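Clerside Scorp, 30 mm radius

Hand tool for hollowing chair seats and bowls

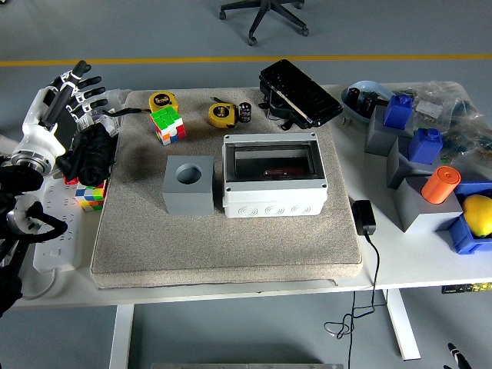

Tape measures and other small items on a beige cushion.

The Clerside is a closed scorp for taking out the bulk of a seat before you go over it with a travisher. It cuts on the pull stroke and works best across the grain, from the sides down to the deepest point.

The blade is carbon steel, ground with the bevel on the outside. It comes sharpened to 800 grit and will need a quick hone before first use. The handles are ash, oiled and not varnished.

Blade radius: 30 mm
Handles: 2, ash
Supplied with: leather blade guard
Not included: honing stick, sold separately as the Mandness

Left-handed users can use the same tool. Wipe the blade with light oil after work and keep the guard on when it is put away. Please don't use a powered grinder on the edge, as it is easy to overheat.

Blades are forged by Stuken and fitted to the handles in our workshop by Zdislava Hrubý. Orders placed in October are now being sent out. Replacement handles can be ordered by email; quote the number stamped on the tang.

Page updated November 8, 2019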